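Ferkville Toy Block Workshop – Photo Gallery

Posted 04/02/2021

Lollard Blocks has been making plain painted building blocks in Ferkville for nine years. People who buy a set sometimes write to ask how the shop is laid out and what happens to the blocks before they go in a box, so we put together this page. The pictures follow the order of the work, from the sanding room to the shipping shelf. Click on any title to go to the longer notes for that part of the shop.

The building

We rent the ground floor of the old Claeys warehouse on the east side of town. It has high windows and a concrete floor that is easy to sweep. The heating was replaced in October and the paint now dries a lot more evenly than it did last winter.

Cutting and sanding

Lumber comes in on the first Monday of the month and sits for a week before we touch it. Long pieces are cut first. Short ones are made from what is left over, so very little goes to the scrap barrel.

After cutting, all six sides of a block are sanded and the edges are eased by hand. We used to round the corners more than we do now. Customers told us the blocks stacked better with a sharper corner, and we changed the jig.

Colors

The basic set comes in red, green, yellow and blue. Red and green sell the most, mainly to preschools that order refills. Yellow needs an extra coat – it always has, whatever paint we use. We tried an orange two years ago and dropped it because it looked too much like the red under indoor light.

Every color is brushed on a test strip before a new can goes into use. The strips hang by the door with the date on the back. If a new can is off, it goes back to the supplier.

Drying

Blocks dry on wire racks for eight hours between coats and overnight after the last one. The racks are on wheels and get turned halfway through. Small marks from the wire are rubbed out before the final coat.

Bins

Painted blocks are kept in open bins until they are sorted into sets. The gray bins are the oldest ones in the shop, and the bottoms have taken a lot of wear. Blocks go in as they come, long and short together.

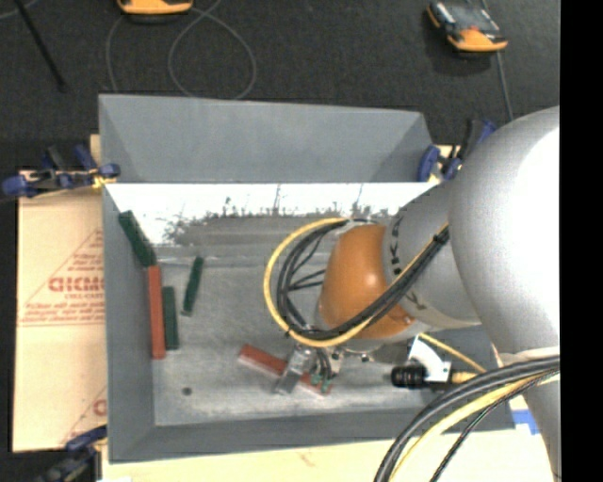 Red and green blocks in one of the big gray bins. The bottom is well scuffed.

Sorting

Sets are picked by color first and then by length. A block with a chip or a thin spot in the paint goes in the seconds tray. Seconds are sold from the front counter on Saturdays, by the bag, and usually run out before lunch.

Boxes

The Gukex set is our starter box and fits on a normal bookshelf. The larger box has a rope handle and a sliding lid. Both are packed with the long blocks along the sides and the short ones in the middle – this keeps them from shifting in the mail.

Shipping shelf

Orders go out on Tuesdays and Fridays. Allow five working days for delivery inside the state and longer for anywhere else. Large school orders are packed separately, so please call ahead if you want to pick one up at the shop.

More galleries: Front Counter | Paint Room | Old Catalogs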